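**Jiltside Reading Room, Furniture and Egress Check, November**
Inspector: Krum Petkov

- [x] Exit door opens fully. Latch is stiff; oil before next check.
- [x] Extinguisher 219 charged, tag current.
- [ ] Aisle width 40 inches. Shelving by the window must be moved back.

Tabletops were checked by hand for splinters and raised edges.

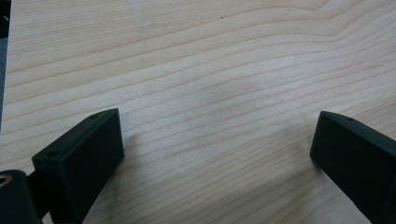
Chairs with loose rungs are to be withdrawn until repaired. Posted occupancy remains 50. The sign is faded and a replacement has been requested from Villari.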